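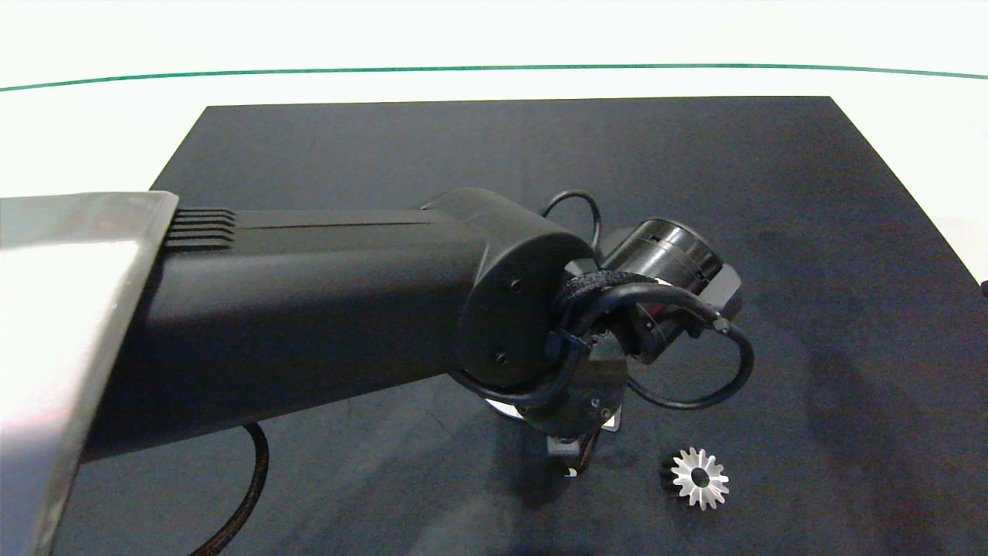

The mat on the white table, Saturday morning

Notebook, Galtiston workshop, gear bench

Today was for the parts of the Khondokar reducer, the one which came back from Curgate in a bread bag with a paper inside saying "noisy". The paper did not say when it is noisy, under load or always. I wrote to them and I wait.

I put the dark mat again. Last month I worked directly on the white top and it was a mistake, the light comes back from it and I can not see the edge of a tooth. On the dark mat a silver part shows itself from two meters. The mat does not cover all the table, so please keep the small things away from the border. A gear that goes over to the white side is not lost but you will look for it.

Before I started, I wiped the mat with a cloth and a bit of alcohol. Some light marks do not go away. I think they are from the old Talteo grease, the yellow one. They do not transfer to the parts (I pressed a clean paper on them for a minute, the paper stayed clean), so I leave them.

Washing

The bath was 12 minutes with the basket, then the brush for the roots of the teeth, then air. Do not use the steel brush on these. The brass one is hanging on the hook next to the sink, and if it is not hanging there, somebody has it in a pocket.

After the bath I put the small gear and the large round part on the dark surface, with some distance between them. The large one is heavy and polished, and when it touches a small gear it is always the small one that gets the mark. I also prefer to lay the small gear on its face for the first look, because then the ring of teeth is open to the light from all directions and I can turn it with one finger.

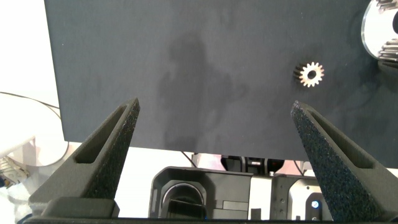 Looking at the teeth

I used the lens with 8 times. With the stronger lens I see too many things and I begin to worry about scratches that are only from the brush.

What I found:
- Small gear: teeth are short and even. On one tooth there is a tiny burr at the end, I feel it with the nail more than I see it. Removed with the fine stone, three light strokes.
- Large round part: the polished side is like a mirror, so checking it under the lamp is not possible. I turned the lamp to the wall and used the reflected light. No cracks found.
- Bore of the small gear: the plug gauge goes in with a soft push. Good.

The number on the old drawing is 2085, but the drawing has a revision letter that I can not read. It could be B or 8. Whoever has the original folder, please check, I do not want to order on a guess.
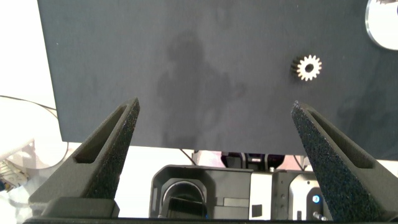

Small gear lying flat, large round part at the upper right. Shadow on the left side of the gear.

The shadow is useful, by the way. With the gear flat and the light from one side only, a bent tooth makes a shadow of different length than its neighbors. It is an old trick from my first job and it costs nothing. You turn the gear slowly and you watch only one place, you do not follow the tooth with your eyes.

I did this turn two times and all the shadows looked the same to me. So I believe the noise does not come from here. My suspicion goes now to the spacer washers, or to the person who assembled it without the washers, this also happened before.

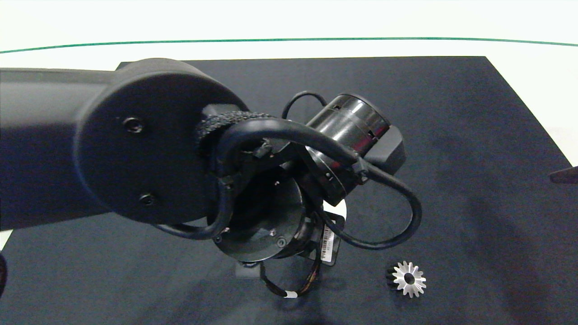 For the washers I need the thin micrometer, and it is in calibration until November. The caliper is not enough for this. I could borrow from the measuring room, but they want it back the same day and the set needs around 60 minutes if I do it well, so I will ask for a morning.

To do next:
- washers, all of them, write the thickness on the bag
- new bag, not bread
- ask Curgate: noise under load or without load?
- drawing 2085, revision letter
- order lint-free cloths, the box is almost finished

The grease will be the clear Talteo, small amount. Last time we put too much and it came out at the seal.

Last updated: Saturday, 17:20

Comments

The revision is B. I have the folder, it was under the catalogs. Will put it back on the shelf Monday.

Did you check the key way on the shaft too? We had one noisy unit where the key was a little short and everything else was perfect.

> Not yet, thank you. I add it to the list after the washers.

The brass brush was in my pocket. Sorry. It is on the hook now.

Contact: Galtiston workshop, gear bench | © Galtiston | Back to top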